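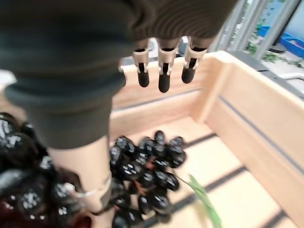
The question I get most often, now that people know I write about this stuff, is whether a machine can do the chores yet. They mean the dishes, usually. Sometimes they mean the laundry. The people who run shops and greenhouses mean picking, packing and putting things on shelves. My answer has been the same for a couple of years and it's a bit dull: some of the chore, some of the time, with a person nearby.

I think grapes are the best way to explain why. A bunch of grapes is a rotten thing to pick up. It has no fixed shape. It weighs enough to matter, the weight shifts when you lift it, and all of it hangs off a stem that wasn't designed as a handle. A person packing fruit finds the stem without thinking, gives it a small tug to see whether it will hold, and gets the other hand underneath if it won't. You learned to do that as a kid at the kitchen counter and you've never had to put it into words.

A machine has to get all of that from somewhere. It needs to find the bunch among other bunches, decide where one stops and the next one starts, pick a spot to hold, and close its fingers hard enough to lift and softly enough not to make juice. Then it has to notice if the thing is slipping. Each of those steps has been worked on for decades, and each one is in decent shape when you test it alone. String them together and the small failures add up. A machine that gets each of five steps right nine times in ten will finish the whole job a bit less than six times in ten. You wouldn't keep a teenager on for the summer at that rate.

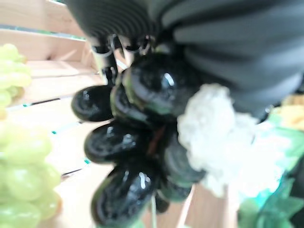

Fake fruit comes up a lot in these arguments. Critics say that a robot handling plastic grapes has proved nothing. I don't agree. Plastic fruit doesn't rot, it's the same shape in the afternoon as it was in the morning, and you can drop the same bunch 122 times and still use it. If a machine can't manage the fake bunch, there's no point wasting real ones. Where the critics are right is that people stop there. A plastic grape doesn't split. It doesn't roll off under the bench and get stepped on. Nobody has to eat it. A good result on the plastic kind tells you the machine is ready to try the real kind, and that's all it tells you.

Lucinda Kowalczyk, who managed the packing floor at Gresgate for 15 years and is now retired, put it to me in a way I still use. She said she never judged a new worker on the first crate. She judged them on the last crate before lunch, when the labels had run out and somebody had stacked the trays the wrong way around. I'd like to see robots judged on that crate. Most of the videos I'm sent are of the first one.

To be fair, there has been progress, and I'd be a crank if I left it out. Hands with several fingers used to be delicate, fussy things that spent more time being repaired than working. They're sturdier now. Teaching has changed as well. It used to be that somebody wrote out every motion. Now a lot of it is learned from examples, so adding a new kind of fruit can mean another few weeks of showing the machine what to do, where once it meant starting the program over. Prornitz, a small outfit I've followed for a while, told me their grasping model was trained on 3616 recorded picks. They were frank that the next 3000 would probably help less than the first.

That last point should get more attention than it does. The easy picks are common and the odd ones are rare, so the machine sees plenty of what it already knows. A person copes with the odd one by borrowing from the rest of life. If you've untangled a garden hose, you have some idea of what to do with two bunches caught on each other. 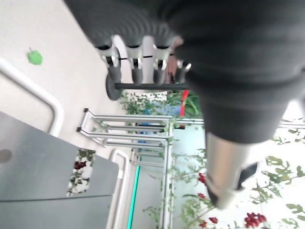
The rest of the room

Picking something up is also only part of a chore. Plants have leaves that hide the fruit, and vines that are attached to other vines. Shelving has posts and rails to bump into. An arm that does beautifully over an open crate has to work out a different approach when there's a truss of tomatoes behind a metal upright, and it has to do it without knocking the tomatoes off.

Kitchens are worse. A greenhouse at least has rows, and the owner can move things to suit the machine. Molon and Kuruc both sell to growers and neither one sells to households, and when I asked each of them why, I got the same answer in different words: a grower will widen an aisle for you. My neighbour will not rebuild her pantry. She'll also leave a tea towel over the tap and a colander on the floor for the dog.

So I expect the shop floor to come first, in narrow jobs, at odd hours, with the colour of the crates and the height of the benches chosen for the machine's benefit. Part of a packing shift is realistic. So is moving produce from one container to another while a worker keeps an eye on several stations. I'd expect owners to find the savings smaller than the brochure said, and to keep the machine anyway if it turns up in December when they can't find staff.

At home, I'd hold on to your money. If you're shown a machine unloading a dishwasher, ask who loaded it and how many tries it took. Ask whether they'll let you put the plates in yourself, and bring a few of your own.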